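Skistbridge Automation Project
Progress report to the Drisov Fund, September

Open day

Two sessions were held and 200 people came through. Somkiat Noiphan ran the bench and Rainer Fuchs took questions. The task was sorting small items with two arms sharing one table. 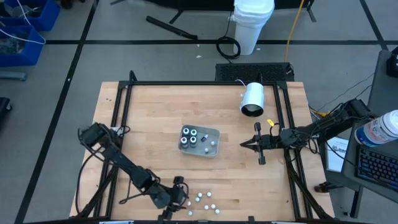
Who can book a visit?
Any school or local business in the district, by writing to Rainer.

Costs came to $1,825 against the open day line, mostly printing and hire of chairs. The Stilar travel money has not been touched.

For the colour part of the program we used dropper bottles of food colouring, Lemon Yellow among them. Visitors asked most about how the arms keep clear of each other, so Somkiat will add a short talk on that.

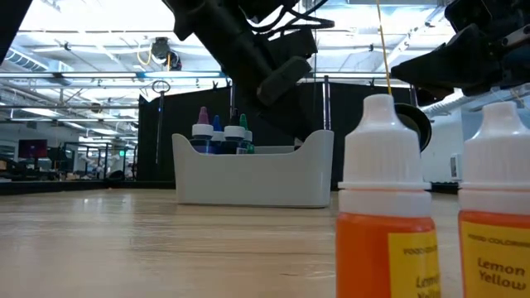
Next period

Panyasiri will host the second open day. We have set aside $993 for it.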